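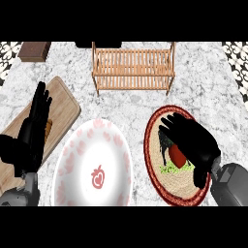 Home | Programs | Reports | Partners | Contact

Kekex Project – Progress Report to the Waston Fund
Work package 2: Practice rules for two-armed kitchen manipulation in simulation
Prepared by Nesma Abdel Hamid, Prerken

Last updated: September

1. Status

The draft rule set is complete and under internal review. It contains 17 rules covering scene preparation, arm conduct, episode acceptance and record keeping. Rami Nasrallah has mapped each rule to a check in the simulator. Two rules still depend on a human reviewer.

2. Work in the period

The countertop task family was used as the test bed. Its scenes combine a marble counter, a slatted wooden dish rack, a cutting board, a bowl and a woven placemat with food items, with one arm entering from each lower corner. The hands work close to objects that are not part of the current step, and most of the draft rules concern that condition.

The following rules were revised:

Rule 4 (idle hand). A hand with no assigned step stays open and raised clear of the surface. It may not rest on a board, rack or dish.

Rule 5 (soft items). Closing force on produce is capped per item class. The cap is stored with the asset – operators may not change it during a run.

Rule 9 (occlusion). An episode in which a hand covers the target in the overhead view is accepted only if the object state is logged at every step.

Rule 12 (scene reset). Objects return to a seeded start pose before each episode. Manual repositioning voids the episode.

3. Verification

A batch of 800 episodes was scored against the draft. Remedios Marquez and Miklós Bozsik reviewed the batch independently and compared results afterward. Most disagreements came from Rule 9, where the earlier wording did not say whether partial cover counted. It now does. A further 100 episodes have been set aside and will not be opened until the text is frozen.

4. Deviations from plan

The hardware comparison at the El Idrissi site has moved to the next period. The force limits in Rule 5 were set in simulation only and should not be cited as safety limits for physical equipment. No change to the budget is requested.

5. Next period

– Freeze the rule text and issue it as version 2.
– Score the reserved episodes.
– Replace the human check under Rule 9 with an automatic one, if agreement between reviewers holds.
– Deliver the operator checklist. Loubna Abdel Rahman is responsible for this item.

The fund's comments on Rules 5 and 9 are requested before the text is frozen.

Contact: Kekex project office, Prerken | © Prerken | Back to top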